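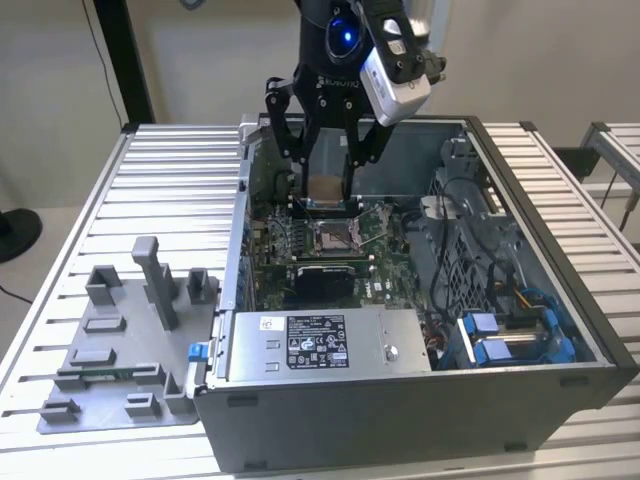

Fault 831 means the gripper lost force while it carries a part. The arm stops and stays where it is. If it stops with the heatsink above the CPU socket, do not press Release, the part will fall on the socket.

1. Press the stop button.
2. Hold the heatsink by hand from two sides.
3. Open the fingers in the Hutik panel, at speed 3.
4. Lift the part away and check the socket for damage.

Caution: Keep your fingers out of the gripper until step 3 is finished.

Note: After 8 faults, call Werker service.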